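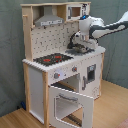
Play kitchen with range hood and microwave

Pantry moths came back, what did I miss?

Forum: Household Pests
Started by elba_ibarra, 16 October 2023

elba_ibarra
Hello to all. I have small brown moths in my kitchen since the summer. First I found them in a bag of oats, with the thin web inside. I threw out the oats, the flour and the rice, and I washed the shelves with vinegar. For 11 days I saw nothing. Now they fly again every evening near the ceiling. I put two Plellix sticky traps and they catch some, but each morning there are new ones. Do I need a spray? I don't like to spray where I keep food.

nsantoro
No spray, please. The traps catch only the males, so they tell you that you have moths but they do not finish them. You still have a source somewhere. Did you check the dog food? Bird seed? Tea, nuts, dried chili? With me it was a closed box of chocolate from December.

elba_ibarra
We have no dog. Bird seed yes, in the hallway closet, but the bag is closed with a clip.

nsantoro
A clip is nothing for them. The larvae go through thin plastic. Look in that bag today.

PrimoR
I don't agree about the spray. I had them for 8 months and I cleaned like a crazy person. Finally I sprayed the cracks behind the cabinets, with all the food out of the room, and it was over. Cleaning alone was not enough for me.

nsantoro
And did you throw out the food at the same time?

PrimoR
Yes, of course.

nsantoro
Then you can't know it was the spray.

PrimoR
I know what I saw in my own kitchen.

ada.greco
Please, both of you. Elba, take out the shelves and look into the small holes where the shelf pins go. I found cocoons in 9 of them. Vacuum the holes, and empty the vacuum outside right away. Everything new goes in the freezer for one week, then in glass jars with a rubber seal.

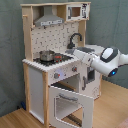

Re: Pantry moths came back (page 2)

elba_ibarra
I opened the bird seed. I will not describe it. The bag is now in the trash container on the street. Thank you Nazareno, and sorry that I doubted.

yevdokiia_i
Keep one trap up for some weeks more. Eggs that you missed can still hatch. I paid 50 dollars for tiny wasps on cards, and they worked well, but you must replace the cards on time.

elba_ibarra
Wasps in the kitchen? My husband will move out.

yevdokiia_i
They are smaller than a grain of salt and they don't sting people. You will not notice them.

PrimoR
I would still do the cracks.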